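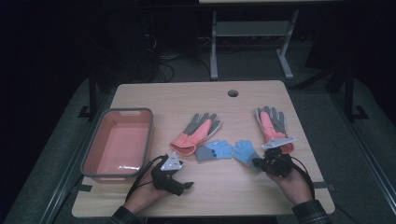

Attachment 1: glove sorting task, head view, both grippers over the table, basket still empty.

Ticket 417
Project: Nistero (handheld gripper demos)
Component: episode labeling, Isterine
Status: Reopened
Opened: Thursday, October 10, 2024

Summary
Isterine marks glove demos as failed when the gloves are fine.

Details
The August batch has 472 episodes. The labeler failed 16 of them with "object lost." I watched all 16. In every one the object was under a gripper, a popular place for objects in a grasping study. The orange work gloves lose their cuffs behind the white mounting plate. The small blue ones go under the jaws and, as far as Isterine is concerned, leave the building.

Steps to reproduce
Load any glove episode. Close a gripper on a cuff. Wait for the bad news.

Tried so far
Lowered the mask threshold. It now finds gloves in the basket before any have been put there.
Restarted the labeling server, as the wiki recommends for everything.
Switched to the Tsolakis tracker, which holds an object's last position for 6 frames after it disappears. Fixed the orange gloves. The blue pair still gets merged into one glove when the fingertips come close.

Effect on results
The success rate in the Rirnel draft is too low for gloves and should not be quoted until this closes. Basket and table labels look right.

Next
Hand-label the 16, rerun the Tsolakis tracker with separate IDs for left and right blue, compare. Closed once already as "user error." Please don't do that again before the rerun is in.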